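Search this site
Go

Bag It, Tie It, Swap It: my term project on trash can liners
by Haris Tanoli

So my project is about changing the bag in a small waste bin, and yes, my roommate laughed when I told him. But I've lived in Drunadmont Hall for two years now and the bin at the end of our corridor is a disaster every single Sunday! The bag slides down inside, people keep tossing stuff on top of it, and then whoever has bin duty gets to fish it all out by hand. I wanted to know if the way you put the liner in makes any difference.

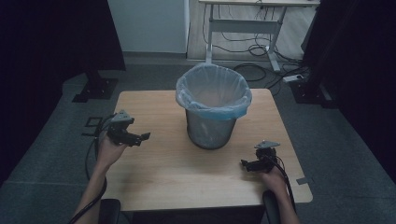
Reading time: 2 minutes

I did everything on a table so I didn't have to bend down (my back was very grateful). The liner is a thin, pale blue plastic one, and the bin is round, dark grey and wider at the mouth than at the base. With that shape, the bag wants to slip toward the bottom as soon as there's any weight in it. Folding it outward over the rim all the way around is what I ended up calling the "full collar." It looks wrinkly and a bit sloppy, but I liked it best from the first afternoon.

I compared it with two other ways. One was the "lazy tuck," where you only fold over the front half. The other was the knot, where you gather the slack on one side and tie it off (my mom's method, she swears by it). For weight I used dry rice in sandwich bags, starting at 850 grams and going up to 2000.

The lazy tuck gave up at 850, every time. The full collar held at 1544 grams and slid on the next step up. The knot made it to 2000 without moving, so okay, Mom wins on strength. It took me forever to get undone though, and twice I just tore the bag.

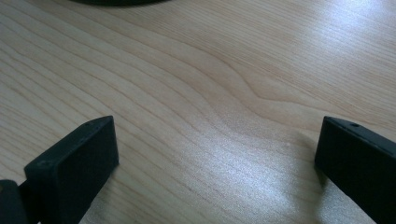

Kuluvard, April

I also want to say something about the tabletop, which I hadn't planned on writing about at all. It's light wood with long grain lines that ripple into a sort of wave in one spot, and I got into the habit of looking at that wave while I waited for bags to slip. A smooth top like that is nice for wiping up rice. I spilled plenty.

If I did this again I'd try a heavier bag and a square bin, because corners might grip the plastic better. I'd also time the swaps properly. I was guessing from the wall clock, and my notes from the second afternoon are pretty much unreadable.

For our corridor I'm recommending the full collar, with the bag emptied before it gets too heavy. The knot is stronger, but I can't see anybody on my floor picking at it before breakfast.

Recent student reports
Which Sponge Dries Fastest?
Labeling the Kahraman Pantry Shelves
Volleck Lounge: Where Do the Mugs Go?
Folding Fitted Sheets, Three Attempts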